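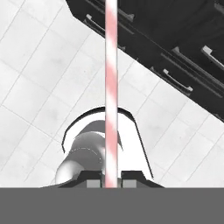
Robot Open Day at Kellham: Your Questions

Reading time: 3 min

Our open day is back in January, and the kitchen robot is the thing most people write to us about, so we'll begin there. You'll get to watch it work in simulation on the big screen, seen from its own wrist, with dark cabinets and light gray bar handles off to one side and a lot of pale tiled floor. The red-and-white striped pole up the middle, between the fingertips, is what visitors tend to mention first. We love this view! You start thinking like the arm after a minute or two.

When do doors open?

The doors open at 10 a.m. and the last demonstration starts at 3:30 p.m. Come in by the Kendstead Road entrance. The front lobby is being painted and smells like it.

Do I need a ticket?

Yes, but it's free. Each demonstration has 50 seats, and you pick your slot when you sign up. If your slot is full, put your name on the waiting list anyway. People do drop out, and we fill seats right up to the start.

Is the kitchen on the screen a real place?

No, it's all computer-rendered. We call the software setup Vudadar (the name began as a typo and stuck). A simulated kitchen lets the team try the same reach again and again, change one small thing, and try it once more. Dagmar Vondráček runs the demonstration and will happily stop it anywhere if you want a closer look.

Will I see a real robot too?

You will! There's an arm in the Beneš Room, one floor up, and it runs for part of every hour. The elevator goes to that floor. Please stay behind the yellow tape while it's moving.

Can I drive it?

In the simulation, yes. We have 2 stations with controllers, and turns last five minutes. Opening a drawer is much harder than you'd think, and getting it open for the first time is a wonderful feeling. The arm upstairs is for watching only.

Is it okay for kids?

Very much so. Last year we had 674 visitors, and plenty of them were under twelve and better with the controllers than we are. Kids under eight need an adult with them at the stations.

Can I take pictures?

Go ahead. Just skip the flash in the Beneš Room.

Where do I park?

There are 80 spaces behind the building, and they fill up before lunch. After that, try the streets on the Kendstead side. Bikes can go in the covered rack by the side door.

I know nothing about robots. Will I be lost?

Not at all. Dagmar starts from zero every time and likes being interrupted. Ask about the handles, if you can't think of anything else. She could talk about drawer handles all afternoon.

Related pages
Sign up for a demonstration slot
How to find the Kellham building
Notes from last year's open day
School group visits

Contact: open day desk, Kellham | © Kellham | Back to top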